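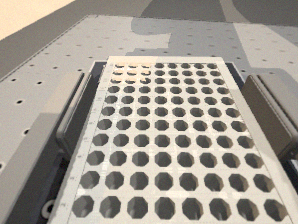
The Divulham is a storage bench with a concealed drawer, made by the furniture workshop Strömberg in the town of Vavmont. It was designed by Perla Quintero and is sold mainly for narrow hallways.

Design

The bench is 100 cm long and has an ordinary lifting seat, under which shoes or blankets can be kept. The hidden drawer sits behind the front panel, close to the floor. It has no handle and opens when the panel is pressed at its left corner. A magnetic catch holds it closed, and a lock can be ordered separately. The drawer is 77 mm deep and can carry up to 2 kg, so it is suited to papers, keys and small jewellery - not to heavy tools.

The first version was made of solid ash. A later one, called Desedeo, has a painted finish and a softer seat, but the mechanism inside is the same.

Production

Strömberg made 223 benches in the first series. Each has a number burned into the underside of the seat. Early buyers complained that the drawer opened when somebody kicked the panel by accident, and the catch was replaced with a stronger one. The old catch can still be exchanged at the workshop, which is closed on Mondays and during July.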